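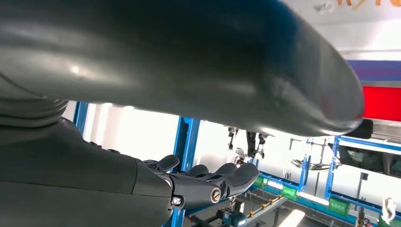 A hand kit is only as good as its second month, one reviewer wrote under the Trasten listing, and our team argued over that comment for most of a lunch break. It ended up shaping our whole project! We had planned to unbox the kit, run the demos and write up our impressions. We decided to keep using it until the end of the term and write down everything that annoyed us as well.

Project report, Urnbridge robotics elective
May 26, 2025

What we tested
Trasten is a robotic hand kit with fingers you can program one at a time. It comes with the Zosudus control software, and you can be moving a finger within 60 minutes of opening the manual (we were, and we cheered). We set ourselves 11 tasks, from pinching a pencil to lifting a water bottle, and repeated the pencil pinch 500 times over the term.

What we liked
The curl settings are wonderful. You drag a slider, the finger follows, and you can save the pose and name it whatever you want – ours got silly fast. The manual is clear, and the section on zeroing the fingers saved us an entire afternoon.

What gave us trouble
Calibration drifted after long runs, so we got into the habit of zeroing before every session. Zosudus also froze twice while saving and we lost a set of poses both times. Back up your files! Task 2, picking up a coin, never worked reliably for us.

Still to do
We want to try the Devadiga fingertip pads in July and run the coin task again with the same settings. The pose files and our task sheet are in the class folder.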